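Rurkell Dealer Group
Progress report to the board, April

Prepared by Niamh Madigan, sales and distribution

Sales
We delivered 1,630 vehicles across the network in April, against a target the board set in a more cheerful month. The Grilon ute accounted for 494 of them, and would have done better had the white ones turned up. Buyers were offered orange. Buyers have views about orange.

Year-to-date deliveries stand at 2,545. Fleet orders are steady and private buyers are still waiting to see what happens with interest rates, as they have been since I joined.

Pricing
The Ledesma hatch went up at the start of the month. Dealers predicted ruin and then sold their remaining stock at the old price in a fortnight – make of that what you will. Enquiries have dipped since. I'd like one more month of figures before anyone says the word "discount" in front of the Gavenside yard.

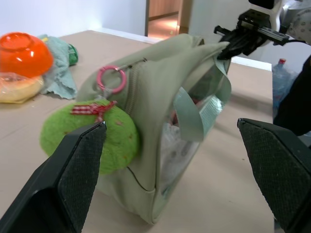
Service and parts
Five workshops have moved to the new booking system. Four like it. The fifth has printed it out and put it in a folder. Catalina Insaurralde will spend a week there in May and has asked that her travel be approved before she changes her mind.

Brake pads for the older Grilon are still on back order. The supplier's latest delivery date is the same as the previous one, except for the month.

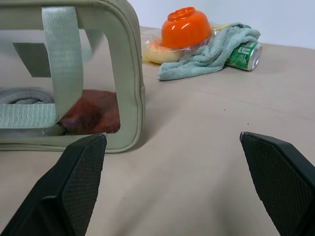
NEXT PERIOD
Colour allocation to be renegotiated with the importer, with particular reference to orange. The Gavenside showroom lease falls due for renewal, and the landlord has started using our first names. We need the board's decision on the second demonstrator before the May meeting.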